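3.2 Issue and return of small equipment

Small items account for most of the handling time between matches, although they take up little space in the store. At the Mirketwood hall, the equipment for one session was kept in two crates, and the whistles were the items most often reported as missing or tangled. The hall owned 145 whistles at the start of the study in April. Of these, 50 were set aside for the tray condition and 50 for the bag condition. The remainder stayed in the cupboard as spares and were not used in the analysis.

In the bag condition, whistles went back into a drawstring bag in whatever state they were handed in. In the tray condition, each cord was wound up before the whistle was put in the tray. Sorting was done at a table, next to the flip scoreboard (Figure 4). The scoreboard was left showing its last reading until the sheet for that match had been signed, so the table staff often sorted whistles with the score still up.

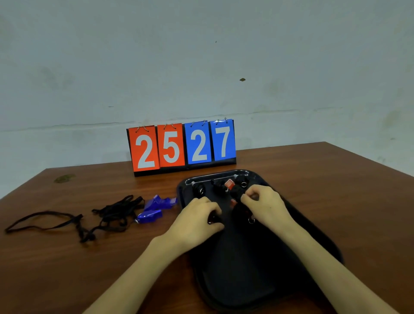 Figure 4. Sorting corded whistles at the table. The flip scoreboard reads 25 (red) and 27 (blue).

Staff were told to start at one end of the tray and work toward the other. No dividers were fitted. An earlier trial at the Pladus site had used a divided box, but the compartments were too narrow for a whistle with a thick cord, and staff stopped using them after a few sessions. We did not repeat that layout.

Cords were the main source of delay. A wound whistle could be picked up with one hand, while a loose one usually brought a second or third with it. Across the 28 sessions observed, staff in the bag condition spent more time separating cords at the start of a match than staff in the tray condition spent winding them at the end. The difference was smaller on days with only two matches. Whistles returned late were logged separately and are discussed with the other late items in Section 3.4.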